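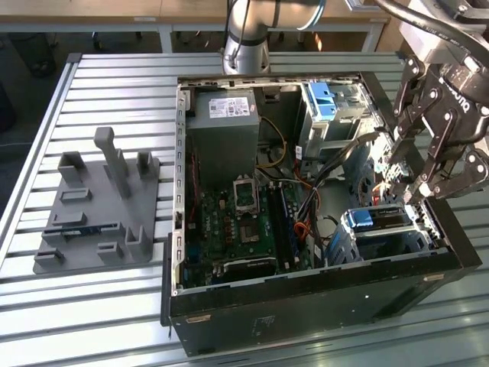

Do famous singers really write their own songs?

Some do, some help a little, and some sing songs that other people wrote from the first word to the last. You can't tell which by listening.

That bothers a lot of kids when they first find out. A singer stands on a stage, looks sad, and sings about losing a best friend. Then you learn that the best friend belonged to a songwriter you've never heard of. Is that cheating? I don't think so. Actors say lines they didn't write and we don't mind. But I do get suspicious when an ad tells me a song came "straight from the heart." Whose heart?

How do you find out who wrote a song?

Look for the credits. These are the names of the people who made the song. In a music app you may have to tap a few times to reach them. On a CD they're in the little booklet, in very small print.

Say you look up a song called "Dilumano." The credits might read:

Performed by: Amna Warraich
Written by: Fouzia Mirani, Amna Warraich
Produced by: Trelter

So two people share the writing. Did they each do half? The credits don't say. Maybe Fouzia wrote the tune and all the verses, and Amna changed one line. Maybe they sat at a piano together all June. A name on a list tells you that a person gets credit. It doesn't tell you how much work that person did.

What does a producer do?

A producer is in charge of how the recording sounds. Should there be drums? Is the singing too quiet? Should they try it again? Some producers also make up parts of the tune, and then they may be listed as writers too.

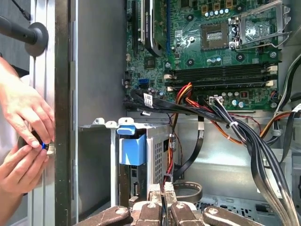

Why do some songs have so many writers?

I once counted 13 names on a song that lasts less than 3 minutes. That sounds silly, and maybe it is. But there can be fair reasons. If a new song borrows a piece of an old one, the old writers often get their names added. One person may make the beat, another the chorus, another the rap in the middle.

There's also money. Songwriters can be paid when a song is played or sold, so people care a lot about being on the list. Sometimes they argue over it for years.

Should you believe the story behind a song?

Be careful with it. Stories help sell music. "She wrote it in ten minutes on the back of a pizza box" is fun to repeat, and it might even be true. Ask who is telling it. Was that person in the room? Are they trying to sell you something?

You can still love the song. Just read the small print first, and try it tonight with your favorite one.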